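Grovoswood Players: your questions about our winter play

How long is it?
Just over 2 hours, with an interval (there's tea, and the queue moves quickly!).

Do I need to know the story?
Not at all. It's a family drama about two sisters and a lighthouse, and I cried at the first read-through.

Where do I sit?
Anywhere you like. The hall holds 400, and I'm fond of the balcony. 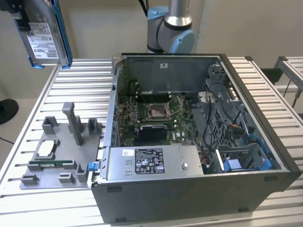
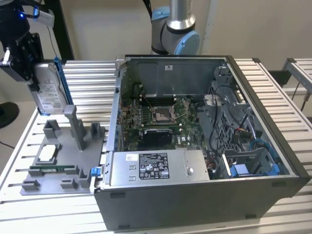

Tolera Beyene, director

Can I bring my children?
Over-tens will be fine – there's one loud storm and a bit of shouting in act two.

When do you hold auditions?
Every January, in the Sutcliffe Room. Come along even if you've never acted, I'd love to meet you.

Comments

Getachew Zeleke
Is there a ramp at the side door?

Tolera Beyene
Yes, on the car park side, and it's open from half past six.

marnie_b
Saw the last one twice. Booked the balcony this time!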